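Print
E-mail

The machines came in July, and the mending floor got quieter

Chrysoula Vrettos has worked at Mendard for most of her adult life. She started on the sewing benches, moved to inspection, and now runs the floor where returned work clothes are sorted, checked, repaired and sent back out to customers. The company operates 4 robot arms in that room. I met her there at the end of the early shift, and we talked in the break room with the door open.

She was not asked whether she wanted the arms. The decision was made upstairs, at Girnivine, which owns the building and most of the business. "They told us in the spring and the arms were bolted down by July," she said. "We had one meeting. Mostly people asked about their hours."

The hours did not change much. The jobs did. Before the arms, a person at the sorting table picked up each item, laid it flat, looked for damage and dropped it in one of the bins. On a full day the room handled 2,647 pieces. Everyone took turns at it and everyone disliked it. The lifting and turning wore out people's wrists and shoulders, and Vrettos has had trouble with her own right thumb.

Now the arms do the first part. Each one picks up a piece of cloth by the edge, moves it to the checking area and lets go. A person still decides what is wrong with it. "It can pick up a shirt," Vrettos said. "It has no idea if the shirt is any good."

Picking up cloth is harder for a machine than it sounds. Ffion Trevor, who looks after the arms on the day shift, came to the job from the benches and learned it in a few weeks from the installers at Seno. She said most of her time goes into the fingers. "Two fingers have to close on something thin and soft, and it's lying flat. If they come in too high they close on air. Too low and they push the cloth into a heap."
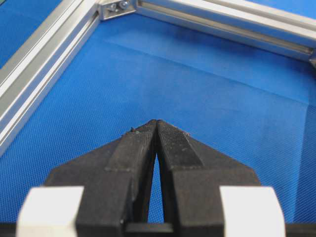 Trevor keeps a notebook of what goes wrong. Lint is the most common entry, followed by loose thread. She checks the fingers at the start of the shift and again after lunch, and she wipes them down with a dry brush. The pads that do the gripping wear out and have to be replaced. She would like to do that sooner than the schedule allows, but the parts are ordered through Girnivine and the order takes a while.

I asked her if she missed sewing. "Some days," she said. "I liked finishing a thing. With this, you fix it and then it runs, and the best you can say at the end of the day is that it ran." She is paid more than she was on the benches. She also gets calls at home, and she is still trying to get that written into her job description.

Others on the floor are less sure they came out ahead. Under the old system, a slow sorter could be covered by a fast one. The arms keep the same pace from morning until the shift ends, and the people checking the cloth have to keep up. At first the rate was set at 200 pieces an hour for each checking station. People complained that they were passing clothes they had barely looked at, and the returns from customers backed them up. The rate is now 140.

"That was the biggest fight we had," Vrettos said. "It wasn't about losing jobs. It was about how fast the thing was going to make us go." She pushed for the checkers to have their own stop button, and they got one. It was used a lot in the first month. It is used less now, and she takes that to mean the pace is closer to right.

Two people left after the arms came in, both of them near retirement. They were not replaced. Vrettos does not think the company will hire at the sorting table again, and she has told the younger workers to learn repair, where the hands are still all human. Gebretsadik, a uniform supplier and one of the bigger customers, has asked for more repair work than the benches can take on.

I asked whether she would go back to the old way if it were up to her. She thought about it for some time. "Not the lifting," she said. "I'd take the talking back. We used to stand across from each other at that table all day, and now you stand across from an arm."

The late shift was coming in by then, and she went out to tell them which station was down.

Print
E-mail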